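Kouris
Tables & Work Surfaces
Home > Tables > White tops > Ploltholm

Ploltholm Table, White Top

Item 1078
In stock, ships Friday
Write a review | Ask a question

We sell a lot of white tables and we don't trust most of them. White shows crumbs, coffee rings, pencil, and the gray smudge a sleeve leaves after a morning's work. The maker, Trerkitz, calls the Ploltholm top "effortless." We've had one in the back room since February and would put it differently. It's a decent plain table that needs wiping.

What the maker says, and what we think

"Stays bright for years." We can't tell you about years. Ours still looks bright after a few months, under daylight and under the ceiling lights. Ask again later.

"Resists food and drink stains." Mostly fair. Radomir Omerović, who buys our tables, put out the things people really spill at home: drinkable yogurt, soy sauce, black tea, beet juice. The yogurt wiped up with a damp cloth and so did the tea. The soy sauce took a second pass. The beet juice, left overnight, gave us a faint pink shadow that went away with dish soap and some patience. Trerkitz doesn't mention beets anywhere in its leaflet.

"Glare-free finish." We don't agree. If you sit facing a window you'll notice the light coming back up at you. It bothered two of our staff and didn't bother the rest. Turn the table a quarter and see if that helps before you send it back. 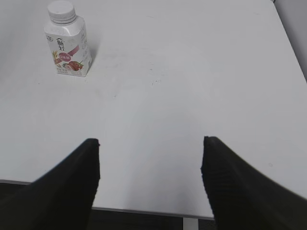
Ploltholm white top with a bottle of strawberry drinkable yogurt.

The plain surface does have one thing going for it. Small items are easy to find on it. A dropped screw, a contact lens case, a bottle cap the color of anything but white — you see them right away. People who sort, pack or do fiddly work seem to like that more than people who wanted a dining table. If dinner is the main use, look at the Umton in oak before you decide. It costs more and hides more.

Rated load

The leaflet gives 83 kg, spread evenly. We would treat that as a limit and stay well under it. It doesn't cover standing on the table to change a bulb, whatever the cartoon on the carton suggests.

The "1000 wipes" claim

Trerkitz prints "tested to 1000 wipes" on the box. We asked what cloth, what cleaner and how much pressure. The answer we got was a copy of the same leaflet. Wipe it once a day and you'd get there in under three years, so the number isn't as grand as it sounds. We've left it off our own spec list until someone sends us the test sheet.

Specifications

Top: white, plain
Use: indoor only
Rated load: 83 kg, evenly spread (maker's figure)
Assembly: required, 2 people
Tools: hex key in the box, Phillips screwdriver not in the box

Cleaning

Damp cloth, mild dish soap, dry it after. Skip scouring pads and powder cleaners. The maker sells its own spray for this top. We tried it next to dish soap and couldn't see a difference, so we don't stock it.

Questions from customers

Can I put a hot pan on it?
Use a trivet. The leaflet says "heat tolerant" without giving a temperature, and we're not going to guess one for you.

Is it a warm white or a cold white?
Hard to judge on a screen. Ask for a sample chip and hold it up to your own wall.

Can I buy the top without the legs?
Not at the moment. Illia Tymoshchuk on the order desk keeps a list and will write to you if that changes.

Returns

Unassembled tables in the original carton can come back at our cost. Once the legs are on, return shipping is yours to pay.

Related items: Umton table, oak | Sample chips | Leg levelers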